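Facilities & Cleaning > Open tickets > Floor kit
Posted 5th August by the Fulilura front desk
3 min read

Subject: Dustpan won't sit flat on the tiles, grit going underneath

Hello again to the lovely people at Vandmont, and thank you for sorting out our mop heads so quickly last time. I'm back with a smaller grumble, and I'm sorry in advance for the length of it, but I'd rather put everything in the one ticket than have you chase me for details.

We bought 2 of the long-handled dustpan and brush sets from you for the workroom. The room has a white tiled floor, which I adore on a sunny morning and don't adore at all when there's anything on it, as every last wrapper shows up from the doorway. The brush is fine. The pan is my trouble. Big rubbish goes in beautifully, chip packets and foil and so on, but the fine stuff slides under the front lip and leaves a little grey line on the tile that I then have to go after with a damp cloth. 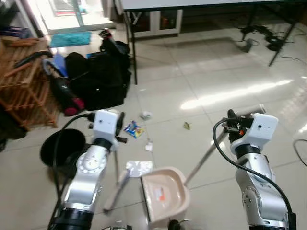

Stasthorpe, August

I've left the orange and white label on the inside of the pan in case you need it for a warranty claim. Please tell me if I can peel it off, as it does catch the fluff.

What I've tried so far, in the order I tried it:

Washed the pan in warm soapy water and dried it properly. No change.

Swapped to the second pan. A bit better near the table, just as bad by the door, so I began to wonder about the floor itself. The tiles over that way were relaid by Coşkun a couple of years back and one or two of the grout lines do feel proud when you run a hand over them (we're very happy with the job otherwise!).

Slid a sheet of paper under the lip on a flat tile. It went straight through in the middle and stuck at both corners, so I'd say the lip has a slight bow in it.

Held the handle lower and flatter. This helped more than anything, but it's murder on the back, and it rather defeats the purpose of a long handle.

While I had the cloth out I thought I'd do the whole room, you know how it goes, one job leads to the next and suddenly it's lunchtime.

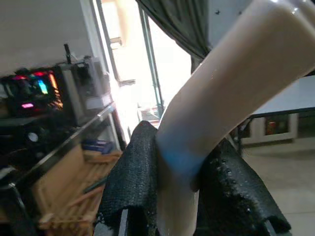
Anyway, back to the pan. I rang your helpline and was told to leave it lip-down overnight under something heavy. I used a carton of 200 bin liners, which was the heaviest thing I could carry without help. By morning the corners were sitting closer, though I could still get the paper through the middle.

Would you be able to send a replacement pan, or one of the rubber lip strips I saw on your parts page? I don't need a new brush or handle. If the strip comes by the metre, roughly 50 centimetres would do us nicely, with a bit left over for my mistakes. We have visitors booked in for September and I'd love the floor to be looking its best by then.

Status: waiting on supplier

Update, same ticket: your reply came through, thank you, that was quick. I've measured across the front as you asked and added it to the order form. I'll hang on to the old pan until the strip arrives, and I've peeled the label off now that you've said I may.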